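Visit report: the Sarmont open house, May

The flyer for Sarmont promised "a working home where clothes last." I had paid 10 dollars for the morning session and rode 25 minutes on a bus to get there, so I arrived wanting to be convinced. I wasn't, entirely.

Silvana Assunção runs the place and gave the talk downstairs. Her pitch is that most knitwear is ruined in storage and that hangers are to blame. She may be right. She also sells a folding course through a firm called Linel, and the sign-up sheet was on the table before the coffee was.

Upstairs was better. The folding is taught on the beds, on top of the duvets, and the garments are ordinary ones. I had expected gray cashmere. The one I remember best was a fluffy red thing with an enormous rabbit on it. 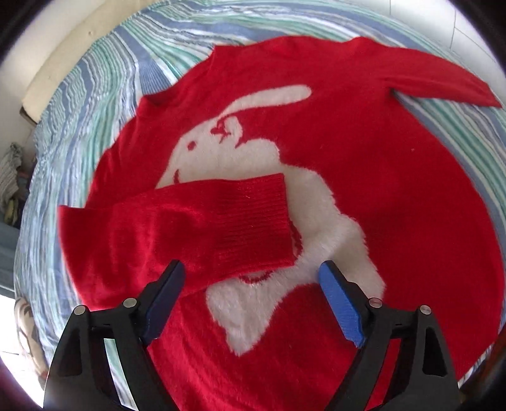

Rabbit sweater, one sleeve across, one still to go.

The method is called the Finer fold, which is a grand name for putting the sleeves over the front and doubling up the body. My mother did it without a name. Assunção says a long pile should never be pressed down with the palm, and I'd like to know who tested that. When I asked, she said "experience" and moved on to the next bed.

A second room, the Mendonça room, has drawers you can open and a board claiming 1,694 garments folded in the house to date. No word on how many were the same sweater.

Two hours is too long for what is shown. Skip the talk, go straight up the stairs, and leave your email address off the sheet.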